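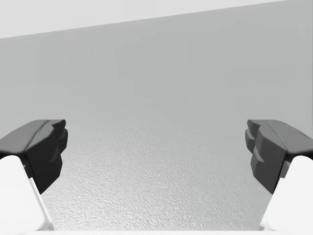

Palen Working Group on Simulated Two-Arm Handling
Minutes of the May meeting

Present: members from Palen, Rident and Daltmont, plus the Sotiropoulos lab by phone. The meeting opened at 9:30 a.m. Palen took the chair and Rident took notes.

1. Minutes of the April meeting

Approved with one correction. Under item 4, "recorded run" should read "accepted run." The difference matters for the storage rule, and the old wording had already been copied into the Daltmont checklist. Daltmont will fix its copy.

2. Review of runs under draft 2 of the practice guide

Rident reported on the trial period. Sites submitted 819 runs of the tabletop handling task. Of these, 372 were sent back at first check. The most common cause was a missing scene version in the run record. The second was a run that started with a gripper closed or partly closed.

Sotiropoulos said many of its returned runs came from one setup file that had an old scene name in it. The file has been replaced. Rident will still count those runs as returned, as the guide makes no allowance for cause.

Daltmont asked whether 372 is too many to keep the guide as it stands. The group went over the two main causes and agreed that both rules are sound but badly placed in the text. The scene version rule is in an appendix and most operators had not read that far. It moves to section 1.

3. Start position

Draft 2 says "grippers open and clear of the object." Rident said its checkers read "clear" in different ways. Some accept a fingertip very close to the object as long as there is no contact. Others send the run back.

Palen proposed replacing "clear" with a stated gap, measured by the simulator at the first step of the run. Daltmont agreed but does not want the gap written in the main text, where it would need a vote each time it changes. It will go in the settings table.

Both arms must meet the start rule even if the task only uses one of them. Sotiropoulos objected that this adds time when an operator is practicing with one hand. The rule stays for submitted runs. Practice runs are outside the guide.
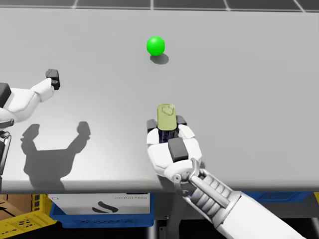

Does the idle arm have to stay still while the other one is holding the object?

It may move, but it has to stay open and outside the path of the working arm until the object is released or a handover begins. A handover has to be marked in the run record. If the idle arm crosses the path by accident, the operator finishes or stops the run as normal and marks it "crossed." The checker decides whether it is accepted.

The question came from Sotiropoulos, where new operators have been asking it. The answer was agreed and will be added to section 3 as written above.

4. Grip and release

Section 4 was read through line by line. Changes agreed:

Contact on both sides of the object is required before lifting. The draft said "firm contact," which the simulator can't report. The new wording uses the contact flag on each finger pad.

Release has to happen with the object resting on the table surface. Dropping from any height counts as a failed run, even when the object lands upright.

Failed runs are kept. Two sites had been deleting them. Palen reminded everyone that a failed run with a complete record is a valid submission and should be labeled, not removed.

Daltmont asked for a limit on grip force. Rident said the force values in the current simulator build are not reliable enough to write a rule on — the same grip gives different readings depending on the time step. Held over until Rident has tested the next build.

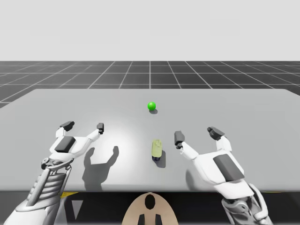
The time step itself was then discussed. Sites are free to choose their own under draft 2, and Rident would like one fixed value across all sites. Sotiropoulos runs on older machines and is not sure it can keep up with a smaller step while an operator is in control. Sotiropoulos will try the Rident value for two weeks and report dropped steps. No change to the guide for now, but the time step must be written in the run record starting with the next batch.

5. Scene changes

Any change to the objects on the table, their colors, the lighting or the camera position needs a new scene version number. Moving an object to a new start point inside the allowed area does not.

Daltmont felt that color changes were minor and could share a number. Palen and Rident disagreed. Two people comparing runs need to know from the record alone that the scene was the same. The rule passed, with Daltmont asking that its view be noted.

Items stored under the table count as part of the scene. This was not clear in draft 2 and will be added.

6. Operator sessions

The guide now has a cap of 200 runs per operator in a week. Sotiropoulos asked if practice runs count toward it. They do. The cap is there for the operator's hands and eyes, and the simulator makes no difference to that. Sites should log breaks as well as run totals.
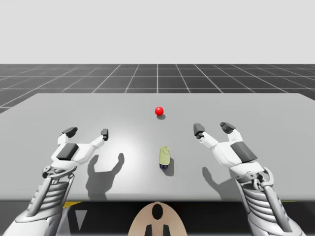
Rident will send its break log sheet to the other sites. It has columns for start time, stop time, number of runs and any soreness reported. Daltmont already has a sheet of its own and may keep it if the same columns are there.

An operator who reports soreness stops for the day. The draft said "should stop." Changed to "stops."

7. Actions

Palen: move the scene version rule to section 1; redraft sections 3 and 4; send draft 3 to all sites before the June meeting.
Rident: test force readings in the next build; send out the break log sheet; propose a gap value for the settings table.
Sotiropoulos: two-week trial of the Rident time step; resubmit corrected runs under new run numbers.
Daltmont: correct the checklist; list all scene versions now in use at its site.

8. Other business

Daltmont asked for the June meeting to start at 10 a.m. Agreed. Request to add a glossary to the guide was left for June.

Meeting closed at 11:40 a.m.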